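Workshop Wiki > Build Notes > Hand Tools and Grippers > Gullum Gripper

Print this article | E-mail this article

Gullum gripper

The Gullum is a hand-held, two-jaw parallel-ish gripper that people put together at home or in a shared workshop. I say parallel-ish because the jaws swing a little as they close, and everyone who builds one argues about how much swing is okay. I've made three of them now, two on my kitchen table and one at the Opoku shared workshop, so this article leans heavily on my own builds. If yours came out different, please edit the page (but keep the part about the pins, I worked hard on that part!).

Name and background

The name comes from the folder the first drawings were kept in, and it stuck. The first set of drawings went up on the Opoku workshop's shelf drive in May, as a bundle of 13 printable parts and a page of notes so short that I had to guess at half of it. A second set followed with fatter arms and a better trigger. Most people build the second set, and that's the one I mean from here on unless I say otherwise.

It belongs to the same family as the Ulo, an older workshop gripper with a single moving jaw. The Ulo is easier to build and a lot stronger, and I still use mine for pulling stuff out from behind the washing machine. What it can't do is close evenly from both sides, so it shoves small things along in front of it before it gets hold of them.

How it works

You squeeze the trigger, the trigger pulls a push rod, and the rod draws the two arms together through a set of short links. Let go and a spring opens everything up again. There's no motor in the basic version. Plenty of people add one later – I did, on my second build – and then the same linkage gets driven by a small servo sitting where your fingers used to be. The motor version is what most folks at the workshop think of as the "real" robot part, but you learn more about the linkage by squeezing it by hand for a week first.
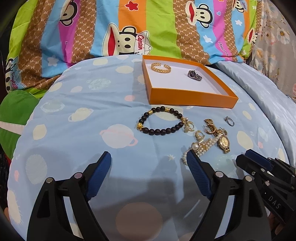
Jaw pads are where the Gullum gets most of its grip, and they're the part I've redone the most. My first pads were smooth and way too hard, and they were fine on blocks and hopeless on anything round. Ridges help a lot. I like to judge a pad by small, awkward household stuff, and jewelry is about as awkward as it gets: a loop of round black beads wants to roll and fold at the same time, a strand bracelet of small pearls sags between the jaws, and a little ring lying on its side on a comforter gives a ridged blue pad hardly any edge to work with. A watch with a link band is the friendly one, as long as you go for the case and leave the band alone. Soft bedding makes all of it harder, too, as the tips push down into the cloth before they meet. If you're just starting out, do your first tries on a cutting board and move to the bed later.

Pads can be cast or printed. I print mine in a flexible filament, ridges running across the tip, and glue them on with contact cement. Scuff the plastic first.

Pivots and pins

Okay, the pins. Every joint on the Gullum turns on a metal pin, and sloppy pins are the reason most first builds feel like a pair of wet noodles. Print the holes a hair small and ream them by hand, turning slowly and checking often. I use the capped pins from the Gedosier hardware kit, which has 20 in a bag, so you get some spares for the ones that roll under the fridge. Plain rod cut to length works too if you can keep it from walking out.

Don't oil the joints right away. Run the thing dry for an evening, wipe off the dust, and then use a tiny dab of silicone grease. Oil and fresh plastic dust make a gray paste that gets into everything.

Build time and settings

The full set of parts took me around 12 hours to print, and I spread assembly over two evenings. I print the arms flat, with four walls and 31 percent infill. That number's a leftover from a typo in my slicer profile, but the arms have held up so well that I never changed it back. The links should be solid.

Common problems

One jaw leads the other: usually a link put in backward. The two ends look the same and they are not the same.

Jaws stick when closed: the spring is too weak, or the push rod is rubbing inside the handle. Sand the channel before you go buying springs.

Pads peel off: see the bit about scuffing.

Trigger squeaks: mine does this in cold weather and I've given up on it.

See also

Ulo gripper; Flexible filament, printing with; Push rods and cables; Servo mounts

Last edited 2024-07-23

Contact the wiki editors | Copyright Opoku Workshop Wiki contributors | Back to top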